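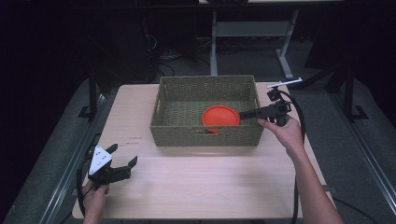
The last basket market in Lelham

The bus from Hekdale takes 40 minutes when the road is dry. I took it in July, with a notebook and a bag of plums, because a friend had told me that the market in Lelham was still worth a morning. She did not say what was sold there. I supposed vegetables.

There are vegetables, but one sees them only after the baskets. They hang from the beams of the old grain hall, they stand in towers on the floor, and the smaller ones are put inside the bigger ones like bowls in a kitchen cupboard. Apple baskets, egg baskets, long flat baskets for drying herbs, a round one with a lid which I took for a bread basket and which was for carrying a goose. The seller showed me the hole where the neck of the goose comes out. She was very patient with me.

I grew up in Nukow, where the river is slow and the banks are full of willow. In my childhood every house had baskets and no person spoke about them. They were in the cellar with potatoes, or on the back of a bicycle, or upside down over a hen who wanted to sit on her eggs at the wrong time of year. When one was broken it went into the stove and burned very well. I cannot remember that anyone in my family ever bought a new one. They must have come from somewhere, and I did not ask.

So it was strange to stand in a foreign country and to know these objects by hand. I picked up an egg basket and my thumb went to the place under the handle where it always went. The weave was different from ours, the bottom was more round, but the weight was right.

Willow and its calendar

A willow basket begins in winter. The rods are cut when the leaves have fallen, tied into bundles and sorted by length. Some makers dry them with the bark on, and these stay brown or dark green. For white willow the bundles stand in shallow water until spring, when the sap rises, and then the bark is pulled off. Buff willow is boiled first, for many hours, and takes its warm colour from its own bark.

Before weaving, the dry rods must be soaked again. One maker in Lelham uses a cattle trough, another uses the bath in her house and told me that her family washes according to the orders. A thin rod with bark needs several days. If it is taken out too early it cracks at the first bend, and if it stays too long it becomes slippery and the bark begins to come away in the fingers.

The base is made first, then the stakes are pushed in and bent upwards, and for a moment the thing looks like a cage for a very tall bird. After that the sides grow quite quickly. The border at the top is the difficult part. It is woven with the ends of the stakes themselves, each one going down behind its neighbour, and when the last one has gone under the first one should not be able to find the beginning. I looked for the beginning on perhaps ten baskets and found it on one, which was made by a beginner and was cheaper.

What replaced them

The history of the Lelham market is written on a board beside the door of the hall. In its best year, the board says, 3,448 baskets were sold here, most of them to fruit growers from the Tejada valley, who came with carts and later with lorries. The growers wanted one size and one shape, so that every full basket would weigh the same. For the weavers this was good money and dull work. In the houses along the river the whole family sat at it, the children making bases after school.

Then came the wooden crate, which can be stacked, and after the crate the cardboard box, and after the box the plastic tray with its little holes. I have nothing bad to say about the plastic tray. It is light, it can be washed, and a tired person can carry four of them. One of the older weavers told me he uses them himself for his tomatoes. He said it quietly and looked over his shoulder.

What disappeared was the work between the big order and the single gift. A weaver with an order for a hundred fruit baskets could live from it. A weaver who sells one pretty basket to one visitor must sell many pretty baskets, and must also stand all day and talk. Several people in the hall said to me that the talking is the harder half of the trade.

Other threads

Not everything in the hall is willow any more, and there is some bad feeling about it. Along the north wall are the stalls with rush, seagrass, straw and paper cord, and the weavers in the middle call this side "the knitting". It is not meant kindly. But paper cord is an honest material with its own past. It is paper twisted tightly into a string, and it became common in times when other fibres could not be had. It is still used for the seats of chairs, and a well-made seat can serve for many years if people do not stand on it with shoes.

For baskets it has some advantages that willow has not. It needs no trough and no bath. It can be dyed in any colour, it does not catch on wool, and a rectangle comes out as a rectangle, with corners, so it fits on a shelf beside other rectangles. Its weakness is water. I would not carry mushrooms in it.

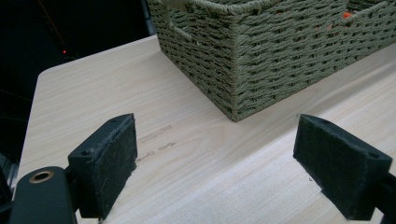

Paper cord in olive green, worked in tight rows round the corner.

I noticed that the younger buyers went first to this wall. They live in flats, they have shelves, and they want something for the hall table or the bathroom, where the small things of the day can be dropped. No goose is involved. I began by being a little proud towards them, as a person from a willow town, and then I remembered that my own keys at home are in a tin that once had biscuits.

Prices

A visitor will ask whether it is expensive, and I asked too. A small round willow basket costs 72 in the local money, which is the price of a good lunch for two in Hekdale. The big log baskets cost much more. When I made a surprised face, the seller did not argue. She gave me a half-finished one to hold and asked me to weave a single row.

I needed a quarter of an hour. My row went up on one side and down on the other, and the rod broke twice. Behind me a boy was waiting for his turn and he did it better.

Last year almost 1,498 baskets left the hall, if one adds the sales by post, which the board does not count. It is less than half of the best year, but it is more than ten years ago. There is a winter course now, and it is full. The people who come to it are teachers, nurses, a man who repairs lifts. Most of them do not want to become weavers. They want to make one basket with a border where the beginning cannot be found, and the course is long enough for that if they do not miss an evening.

Going there

The market is held in the grain hall behind the station, in the mornings only, from spring until the first frost. The bus from Hekdale stops at the bridge. Bring cash and come early if you want a log basket, for the large ones go first - and think about the way home, as I did not. I travelled back with an egg basket on my knees and the rest of the plums in it, and a woman across the aisle asked me where I had bought it. I told her. She said that her mother had had one the same, in the cellar, and that it had been burned.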